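Search this manual
Enter keyword or part number Go

4. Calibration and first measurement

This section applies to the Perkex melting point apparatus in its standard configuration. It assumes that the unit has been unpacked and connected to an earthed supply as set out in Section 3. Departments using the Geerts printer module should also read Section 7.

4.1 Preparing the sample

1. Confirm that the sample is dry. Residual solvent lowers the observed melting point and widens the range over which melting takes place.
2. Grind a small quantity of the solid to a fine powder on a clean watch glass.
3. Press the open end of a capillary tube into the powder. Invert the tube and tap it gently until the solid reaches the sealed end.
4. Repeat until the column of solid is 3 mm deep. A longer column will not melt evenly. 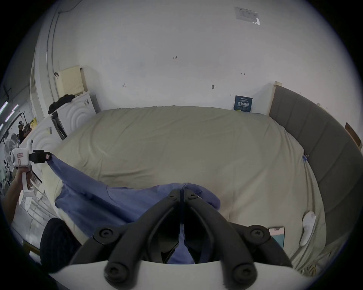 Fig. 4. Blue cloth held by two hand-held grippers.

Note: Up to six tubes may be loaded at one time in the wide block. The narrow block supplied with earlier units accepts three.

4.2 Setting the heating programme

1. Switch on the apparatus at the rear panel and wait for the self-test to finish.
2. Select PROGRAMME and enter a start temperature 10 °C below the expected melting point.
3. Enter the heating rate. A rate of 1 °C per minute is required for any value that is to be reported. Faster rates may be used for a preliminary run on an unknown compound.
4. Enter the stop temperature. The upper limit of the block is 300 °C and the control unit will refuse a higher figure.
5. Press STORE.

Caution: The block and the metal collar remain hot after the display has returned to READY. Do not remove tubes until the temperature shown is below 50 °C. 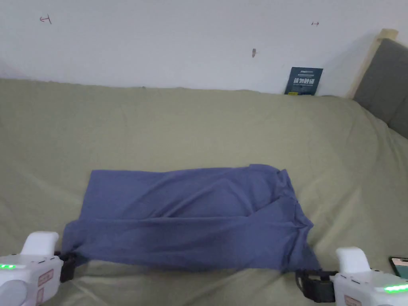
Fig. 5. Near edge of the cloth held in both grippers.

4.3 Checking against reference standards

The apparatus must be checked at two temperatures before first use, and again each September or at the start of the teaching year. Benzophenone and benzoic acid are suitable. The Pulledley reference set (part 1742) contains both, with a certificate for each batch.

1. Load two tubes of the lower-melting standard and run the programme at 1 °C per minute.
2. Record the temperature at which the first liquid appears and the temperature at which the last crystal disappears.
3. Allow the block to cool and repeat with the higher-melting standard.

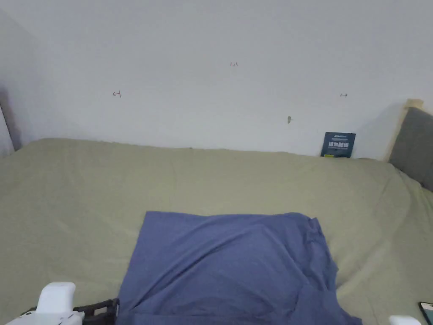

Compare the recorded values with those on the certificate. Where the difference is 0.5 °C or less, no adjustment is needed. Where it is greater, select OFFSET, enter the correction at each temperature and repeat the check with fresh tubes. A tube that has been melted once must not be used again, as some compounds decompose or solidify in a different crystal form.

Note: The memory holds 3000 readings. Once it is full the oldest entries are overwritten without warning. Export the log to the Ridirora software before this point if records are to be kept.

4.4 Measuring a mixed melting point

1. Grind equal amounts of the unknown and the authentic compound together.
2. Load one tube with the mixture, one with the unknown alone and one with the authentic compound.
3. Run all three tubes together. 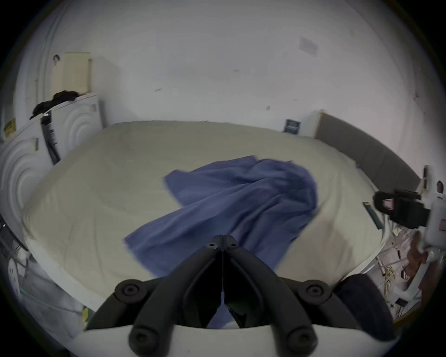
4. Compare the ranges. A mixture that melts lower and over a wider range than either solid indicates that the two are different compounds.
5. Place used tubes in the glass waste container.

Section prepared by Stellan Wallin. Technical check by Arne Wendt.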